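Talk notes, Sunday, February 28, 2021
Gistisel meetup, slot after lunch. Read from phone if laptop does the display thing again.

**Working title:** By hand or by remote: two ways to show a robot a job

Water. Clicker. Check the clicker does back as well as forward.

## Start

- Hello, name, Vurnine, what I do (one sentence!! last time this took a whole slide)
- Ask the room: who has driven an arm with a controller? Hands up. Who has enjoyed it?
- The problem in one go: robot needs to see a job done many times before it can copy it. Someone has to do the job those many times. Talk is about how that someone does it.
- Two camps. Remote control (you sit somewhere, arm moves, you watch). Or hold the gripper yourself and do the job with your own arms.

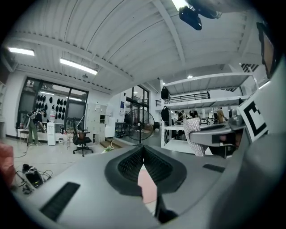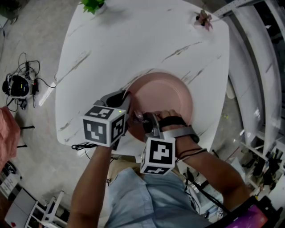 - We did remote first. All of last summer. Started in July, everyone keen.
- Then hand-held. Still doing both, which I'll get to, don't let anyone think I've come to bury remote.
- Say early: I'm going to talk about the boring bits. Setup, tired arms, throwing takes away. If they want the learning side there are better people for it.

## Remote control, what it was like

Rig: leader arm on the desk, follower arm on the table, the follower being Moradi (our name for it, it's painted on the base, don't explain why, takes too long). You move the small one, the big one copies.

Good things first:

- What you record is what the robot did. Same arm, same joints, same reach. If the arm could do it in the recording it can do it on its own.
- You feel stupid fast. Anything the robot can't reach, you can't reach either, so you never teach it something impossible.
- You can stop halfway, have a think, carry on. Looks odd in the data but it's allowed.

Bad:

- Slow. Picking a thing up from a plate, two seconds for a person. With the leader arm, much longer, and that's someone who's practised.
- No feel. You squeeze and watch for the object to bend. Crushed a lot of grapes. (pause, grape story if time: whole punnet, one afternoon, carpet)
- New people take ages. First day is all bumping the table. We bin the first day now as a rule.
- Depth. You're looking from where your head is, the gripper's over there. Everyone ends up leaning sideways to see round it. Somebody build a chair for this.
- The robot has to be there. Sounds daft but it's the big one. One arm, one room, one person at a time, and everybody else waiting with a cup of tea.

Slide: clip of the cup stacking, remote version. Let it play all the way through. Don't talk over it, they need to feel how long it is.

## By hand

What changes: take the gripper off the robot, more or less. Put a handle on it. Jaws you work with your fingers, markers on the outside so the cameras know where it is and which way up. Two of them, one each hand.

- First thing everybody says: oh it's easy. It is. People get going in minutes.
- Second thing everybody says, after a good while longer: my wrists. We'll come back to wrists.
- You feel the object through the handle. Light touch comes back straight away. Grapes survived.
- Two hands at once is where it really pays. Holding something still with one and working with the other, over remote that's misery. By hand you don't think about it.
- Can go to where the job is. Kitchen, someone's office, the bench by the window. No arm to bolt down.

But. Big but, spend time here:

- A person's arm bends in ways Moradi's doesn't. So you can record a lovely take that the robot can't follow. Elbow through the table, that kind of thing.
- We check afterwards. Stusero (our playback tool) runs each take against the arm and says yes or no. First version only told you at the end of the day. Awful. People did a full afternoon and then found most of it unusable. Now it says straight after the take, with a beep. Low beep is bad. Everyone hates the low beep.
- Marker gets hidden, position goes. Your own forearm does it, or the other gripper crossing over in front. You learn to keep the cubes showing, but then you start moving in a funny way to keep them showing, and *that* ends up in the data too.
- Speed. People are too quick! Hands fast, robot not. Had to ask everyone to slow down and then they go too slow and sort of float. Best instruction we've found: do it like you're showing a child. Works nearly every time, no idea what to do about the one chap-in-ten who then starts narrating.

(cut that last joke if room is quiet)

## Numbers slide

Keep short, they can read.

- 1610 takes kept, by hand, one family of tasks (pick up small thing off plate, put it down somewhere else, plate moves about between takes)
- took us nine days
- remote set for the same job is smaller and took longer, don't give a ratio, someone will write it down and it isn't a fair test. Different people, different month, different table even
- recording rate 60 a second for the gripper position. Someone always asks. It's more than we need, we thin it out after

If asked how many we threw away: plenty, and more in the first days than the last. Don't guess a figure on stage. I did that at the last one and got an email.

## The table

Sounds like nothing. Slide is just the heading, talk from memory.

- Shiny tops are trouble. Reflections of the lights come back up into the camera on the gripper. Plain matt is best, but homes have shiny tops so you want some of those in there as well.
- Put clutter on it. A plant, a mug, whatever. We began with a bare table, very tidy, and the policy fell over the first time someone left a pen on it.
- Move the clutter between takes. Write it on the wall. People don't.
- Move the plate as well. Further than feels sensible. Everyone puts it back in the same spot without knowing, there's a sort of dent in the data right in front of where a person's stomach is.
- Height. If the table's low, people hunch, and then the head camera sees mostly hair or chin depending. Raise it.
- Cables. Leave slack. More than that. A cable pulling on the wrist changes how you move and you won't notice, but you'll see it in the playback, little tug at the end of every reach.

## Wrists (and backs)

Be serious for this bit.

- Grippers get heavy. They don't feel heavy when you pick one up, and then it's mid-morning.
- We do 10 minutes on and then swap. Was longer. Shorter is better, takes get sloppy before the person feels tired. You can see it in the grip, it starts closing late.
- Strap over the back of the hand helped more than making the thing lighter. Means you can let go a bit between takes with out dropping it.
- Chair vs standing: let people choose. I wanted everyone the same for the data, I was wrong, they just got uncomfortable in the same way.
- Remote is easier on the wrists and worse on the eyes and neck. So swapping between the two over a day isn't silly.

## So which

They'll want an answer. Mine, as of this month:

- Start by hand. Get a lot, get it in different rooms.
- Then some remote on the real arm for the bits by-hand gets wrong. Close to the edge of reach, mainly. And anything where the arm has to go round itself.
- When the robot fails on its own, fix that with remote. Take over at the moment it goes wrong, steer it out, let go. Those little rescues are worth a lot more than another perfect take. Can't do a rescue by hand, there's nothing to take over from.
- Don't mix them in one folder without saying which is which. We did. Three weeks of my life.

Slide: the folder. (it's a screenshot of the folder. gets a laugh from anyone who's done it)

## What I'd do differently

- Beep from day one.
- Write down who did each take. Not to tell people off, everybody has a style and you want to know if the robot's learnt one person's style. Ours reaches from the left. We know exactly whose that is.
- Record the failures. We deleted anything dropped. Then spent a week trying to collect drops on purpose, and pretend drops look nothing like real ones, people's hands go all theatrical.
- Check the clocks agree before you start. Camera time, gripper time. Clap test at the start of every session: close the jaws hard so everything sees it. Takes no time. We skipped it for one day and that day is useless.
- Do the job for real once before you record it. Sounds obvious. Half our instructions were written by me at a desk and didn't match what hands want to do.

## Demo, if it's happening

- Ask organiser about table BEFORE lunch
- Passive grippers only, no arm, I'm not carrying the arm
- Get someone from the audience up. Pick the plate job. Let them do it once at their own speed, play it back in Stusero, it will almost certainly beep low. Then tell them the child thing and go again.
- If Stusero won't start: skip, go to the cup clip, by-hand version, play straight after the remote one. Difference speaks for itself
- Charge the tablet tonihgt

## Questions I expect

*Does it work with gloves / a glove thing instead?* Tried one, fingers don't match the gripper so you're back to guessing. Maybe fine if your robot has fingers. Ours has jaws.

*Can I get the data?* Working on it. Faces and people's rooms need going through first. Give the address, don't promise a date.

*What about just video of people doing stuff?* Yes lots of people on this. We don't, no grip information in it, can't tell how hard or exactly when. Happy to be proved wrong.

*Cost?* Remote rig costs you a second arm, near enough. Hand-held is printed parts and cameras and then a great deal of someone's time.

*Will it do my washing up.* No.

Leave the contact slide up while people are asking. Take the adaptor home this time.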